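Bedroom, week two

7 September 2020

The bedroom is the room I put off longest. The kitchen got done in July and the hall closet after that, and all through both of them I carried things I couldn't place into the bedroom and shut the door. By the end of August you could walk from the door to the bed and not much farther.

I started on the closet side. My rule was one section a night after dinner, and stop when the section was finished even if I felt like going on. I've done the other kind of cleaning, where you pull everything out at noon and at midnight you're sleeping on the couch because the bed has coats on it. I didn't want to do that again.

First night was hanging clothes. I took out everything I hadn't worn since we moved here and put it over the back of a chair, then tried on what I wasn't sure of. Two jackets don't button anymore. A third one buttons but I don't like it and never did, I bought it for a wedding. Those went in a bag for the donation place by the post office. The good wool coat stays, though it needs a lining repair I keep saying I'll get to.

Second night was the shelf above the rod. Blankets, a sleeping bag, a heating pad that still works, and an envelope with the receipt for the mattress in it. The mattress was 739 dollars, which I had remembered as less. I kept the receipt because of the warranty and put it in the file drawer with the others.

There was also a box of my old magazines up there. I had a subscription to Org from 2000 until they stopped mailing paper copies, and I'd saved the ones I thought I'd want to read again. I hadn't read any of them again. I sat on the floor and looked through a few. There was a long article on labeling drawers that I must have liked a lot, because I had underlined parts of it. I don't label drawers. I kept that one issue and recycled the rest.

Third night I did nothing. It was hot.

After that I did the dresser, and the dresser took two nights. Socks were quick. The T-shirt drawer was full of shirts from places I used to work or races I used to run, and those take longer because you have to look at every one. There were 14 of them from Nulleria alone, one for each year I ran the fall race there plus a couple of extras from when they ordered too many. I kept three to wear and one to keep. My sister thinks I should have them made into a quilt. She is welcome to make it.

I asked Uldis Kairys from downstairs whether he wanted the small nightstand, the one that was on the window side. He'd been using a stool next to his bed. He came up and looked at it, opened the drawer, closed it, and carried it down himself. The next day he brought up a jar of pickled beets, so I came out ahead on that. With the nightstand gone there is room to get the vacuum all the way down that wall, and I did, and I'm not going to write about what was back there except that I found my good scissors.

I bought new sheets too. I looked at two kinds, the Alik set and a Jondidance one that was 60 dollars more. I got the Alik. I've had it through the wash three times now and it's fine. The fitted sheet has deep enough corners that it doesn't pop off at night, and that was my only real complaint with the old one. The elastic on the old one had gone slack years ago, and I'd been tucking it back in every morning like it was part of making the bed.

The old sheets are rags now. I cut them up with the good scissors.

What was left after all that was the loose stuff. Every room I've done so far has ended with a pile like this. In the kitchen it was twist ties, takeout menus and one chopstick. In the bedroom it's soft things mostly: small stuffed toys my niece leaves when she stays over, odd socks, balls of yarn from the year I was going to learn to knit. None of it is worth a drawer of its own, but if it doesn't have a place it ends up on the floor, and then I step on it in the dark.
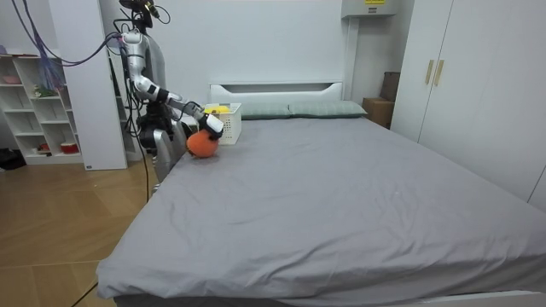

A basket is the best thing I've found for the soft stuff, and I've gone through a few kinds. Wicker snags yarn, and the canvas ones fold in on themselves unless they're full. The plain white plastic kind with holes in the sides stands up by itself, and I like to work with it on the bed, up near the pillows, so I can sort sitting down. The round orange plush goes in it along with the yellow thing that's sticking up over the rim. I don't try to arrange anything inside. If it fits in the basket it can stay, and if the basket gets too full I go through it and decide.

I also don't bother smoothing the bed first. A gray sheet with some wrinkles in it is a perfectly good work table, and it gets made properly afterward.

The wardrobe I'm leaving alone for now. Everything in it was sorted when I moved in, and the doors close, and that's good enough until the weather turns. The same goes for the cardboard box in the corner beside it. I'd like to have that gone before October, when my niece comes for her long weekend and will want somewhere to put her suitcase.

A few things I'd do in a different order if I were starting over. I'd wash the curtains first, while there was still furniture to stand on by the window. I'd get the donation bags out of the apartment the same night instead of leaving them by the front door, where I took a sweater back out of one. And I'd do the dresser before the hanging clothes, since I ended up moving things from one to the other and then had to go back and make space twice.

Next is the bathroom cabinet. It's small, but I know there's sunscreen in there older than the lease. I'm out of trash bags, so that waits until I've been to the store.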